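Local Politics Help > Elections and Voting

Can a town council fill an empty seat without holding an election?

Asked by Plotatard, 1 Dec 2023

One of our council members resigned with more than a year left in her term. I assumed there would be a special election. Then I saw an item on the agenda for the next meeting that says "appointment to fill vacancy, Ward 2" and nothing else. No names, no mention of applications.

She won that seat with 1,363 votes and the person who came second lost by a small margin. A lot of people on my street think the runner-up should get it automatically. Is that how it works anywhere? And can the remaining members just pick whoever they like? I don't belong to either party here and I'm not trying to get anyone in particular in. I want to know what the rules are before I go and speak.

3 answers

Answered by Ludmila Baláž (marked as most helpful)

It depends on your state and on your town charter, and the charter is the place to start. Look for a section called "Vacancies" or "Filling of vacancies." It is normally in the same part that covers terms of office. If the town doesn't post the charter online, the clerk has to let you see a copy.

In a lot of towns the remaining members can appoint someone by majority vote. The person then serves either until the next regular election or until the end of the original term. Those are very different things, so check which one yours says. Some charters require a special election if there is more than a certain amount of time left, often one year, and from what you wrote that could matter to you.

The runner-up does not get the seat automatically in any town I've dealt with. There may be a charter somewhere that says so, but I wouldn't go to the microphone claiming it. The council can choose to appoint that person if it wants to. 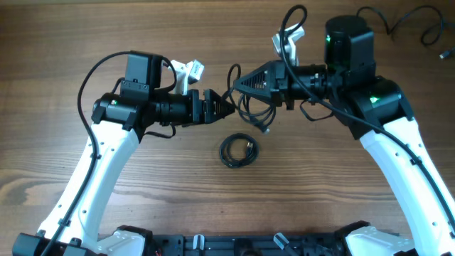 Two robot arms over a wooden tabletop.

As for the agenda item, look at your state's open meetings law. In my state the vote has to be taken in public even when the interviews are held in closed session – other states want the interviews open too. A short line on the agenda may be enough to satisfy the law. You can still email the clerk and ask:

Is there an application, and what is the deadline?
Does the appointee have to live in Ward 2?
How long will the appointee serve?
Will the public be able to comment before the vote or only after it?

Get the answers in writing. When our board did this in February, there had been 8 applicants and we only found that out from a records request after the vote.

If you speak, keep it short and quote the charter section by number. Most boards give you two or three minutes.

Comment from Plotatard: Found it. Section 10. It says the council "shall appoint a qualified elector of the ward" and the appointee serves until the next regular town election. Nothing about applications. I've emailed the clerk.

Comment from Ludmila Baláž: Then they can appoint, but it has to be a registered voter in the ward. Nothing stops you from asking them to take applications anyway. Ask for it to be put off one meeting, and check whether there is a deadline for filling the seat before you do.

Answered by Pisance

They already know who they're going to pick. Ours did the same thing and it was somebody's business partner. Go if you want, but vote them out next time.

Answered by Beneš

Agree with the first answer about the charter. One thing to add – if they miss the deadline for appointing, some charters hand the decision to the county or the mayor, or trigger an election. So a tied vote can change who decides. With one seat empty you may have an even number of members now, so it's worth counting.

Also, some states let residents petition for a special election within a set number of days after the vacancy. The county election office can tell you if yours is one of them.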